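Pasivar tornillería pequeña de acero inoxidable en casa: notas de taller

19 de noviembre de 2021

Llevaba tiempo queriendo ordenar los apuntes sobre pasivado con ácido cítrico, sobre todo después de que Divina Sarmiento me escribiera preguntando por las manchas de óxido en unos tornillos A2 que, en teoría, no debían oxidarse. Los suyos venían de un lote de Fultano y habían pasado un invierno en la barandilla de un balcón, en Hamside, a poca distancia del mar.

El acero inoxidable resiste la corrosión por la capa de óxido de cromo que se forma en su superficie. Durante la fabricación, el contacto con herramientas de acero al carbono deja partículas de hierro libre incrustadas, sobre todo en la rosca y en el alojamiento de la llave. Esas partículas son las primeras en oxidarse. El pasivado las disuelve y deja que la capa de cromo se regenere de manera uniforme.

El método clásico emplea ácido nítrico, que no recomiendo fuera de una instalación preparada. El cítrico da un resultado suficiente para tornillería de uso general y se compra en polvo sin dificultad. Yo uso el anhidro de Dizon, en bolsa de 500 g.

Preparación del baño que utilizo:

Agua desmineralizada: 2 litros
Ácido cítrico: 300 g
Tiempo de inmersión: 30 minutos
Recipiente: vidrio o polipropileno, nunca aluminio

El desengrasado previo importa más que la concentración. Una película de aceite de corte impide que el ácido llegue al metal y el resultado es un pasivado a parches. Lavo las piezas con un detergente alcalino, las aclaro dos veces y compruebo que el agua moja toda la superficie sin formar gotas. Si se forman gotas, se repite el lavado.

El baño lo mantengo templado – en frío también funciona, con tiempos más largos – y muevo las piezas de vez en cuando para soltar las burbujas de aire atrapadas en las roscas. Después, aclarado abundante con agua desmineralizada y secado inmediato con aire. Las arandelas se pegan entre sí y conviene ensartarlas en un hilo de nailon.

Hwa-young Noh, del taller de Cleklow, añade un paso de neutralización con bicarbonato muy diluido antes del último aclarado. En piezas con agujeros ciegos me parece razonable; en tornillos corrientes no he visto diferencia.

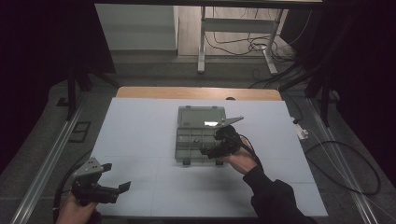 ¿Se puede reutilizar el baño de cítrico?

Dos o tres veces, siempre que siga transparente. Cuando amarillea lleva ya hierro disuelto y conviene prepararlo de nuevo. Tampoco aguanta guardado muchas semanas, porque cría moho.

Queda pendiente el ensayo con A4, que haré con las mismas condiciones de baño y una cámara húmeda improvisada. Los tornillos con recubrimiento de zinc no deben entrar aquí en ningún caso: el ácido se come el zinc y contamina el resto del lote.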